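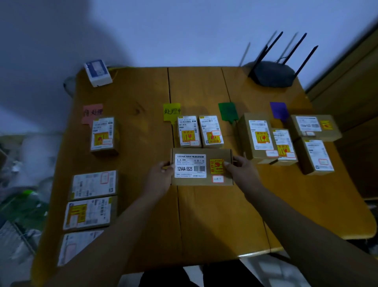 Sorting small boxes by colored tag, with a 12V power adapter box in hand.

Can a machine do this job for you yet?

My answer for a home workshop is: partly, and slowly. Moving a box from one place to another is not difficult for a robot arm any more. Reading a handwritten note, or deciding that a parcel must wait, is still hard for it. At Vamstead we tried a Bruvden arm in June on 408 parcels. It needed help with 30 of them, mostly where a sticker covered the edge of the label.

Until machines are better, these tips make the work easier for people, and for a robot later also.

Give every stage its own color. Pink for waiting and yellow for in process are enough to begin. Add green or purple only when you know what they mean.

Put the tag behind the boxes, higher than they are. A tag lying flat disappears under the first parcel.

Stand boxes upright with the label to the front. Our arm failed most often with boxes lying flat — the camera could not see the barcode.

Keep new boxes at one side of the table and don't mix them with sorted ones.

Write notes on small stickers with a border, always near the same corner. Never write over a barcode.

Leave free space between groups, at least 2 inches. Fingers need it, and a gripper needs more.

If you want to buy an arm, first try your own table for a month. The Strömberg and Walero sellers will both ask how many boxes you handle, and for fewer than ten a day I would stay with hands.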